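Vultley 1061 Bookshelf Speakers

If you love quiet records, the kind where you can hear the singer breathe in before the chorus, these are a joy! The Vultley 1061 pair has a warm middle and a soft, easy top end, so voices sit right there in the room with you. Piano sounds lovely too — play something slow and late at night, with the volume barely up.

Each speaker handles up to 75 watts, and we've had them running happily off the little Mayrhofer amp all month. Stands are sold separately, speaker wire is in the box (20 feet of it).

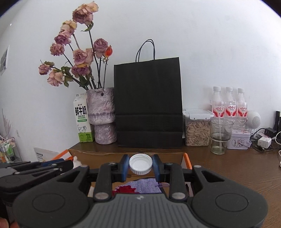 Finish options

Finine walnut or matte black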